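Progress Report to the Drandov Fund
Project: Bako Shared Kitchen, Triltano House
Submitted by: Bukola Osagie, Project Coordinator
Date: 2019-09-27

1. Tableware and dining area

The grant awarded in January provided for the replacement of worn tableware and the furnishing of the dining tables. Purchasing under this heading is complete. The new pieces were chosen in consultation with residents, who asked for plates that looked like those in a family home.

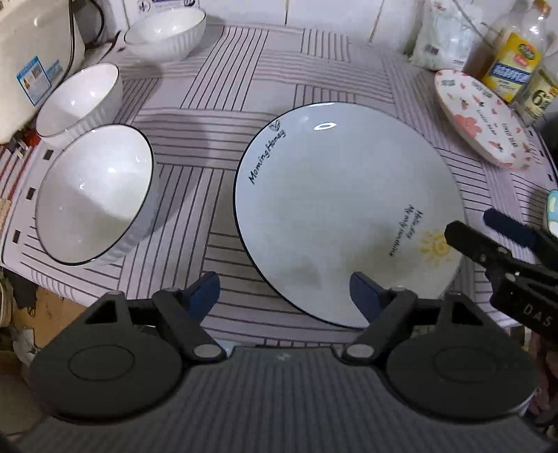
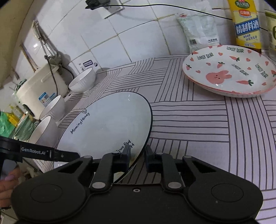
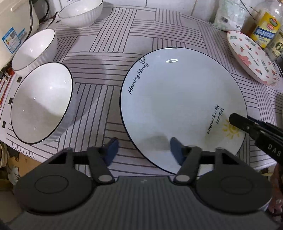 Dining table, Triltano House: "Morning Honey" plate on the patterned cloth. The white bowls appear in all three views.

The plates are white with a thin dark rim and carry handwritten-style lettering. Residents have responded well to them, and attendance at the shared breakfast has risen to 79 people a week. The matching of bowls to plates was kept simple — white, with a dark rim — so that pieces bought later can be added without replacing the set.

Marks were noted on plate surfaces during the review of the dining area. Washing-up guidance has been revised accordingly, and plates are now to be checked on both sides before they are returned to the shelf.

2. Expenditure

Spending to date under the tableware and dining heading is $2,645. This includes tablecloths, which were supplied by Zoter at the agreed price. A balance of $200 remains and is reserved for breakages. We request permission to carry this sum into the next reporting period.

3. Outstanding items

Shelf labels have not yet been installed. The delay arose from a change in the layout of the storage cupboard, and a revised plan has been approved by the house manager. The written inventory is complete for the dining area but not for the kitchen.

4. Next period

Work will continue on the kitchen inventory and the labeling of shelves. We also intend to hold 4 short sessions for residents on table setting, care of ceramics and safe storage. An updated statement of accounts will accompany the next report.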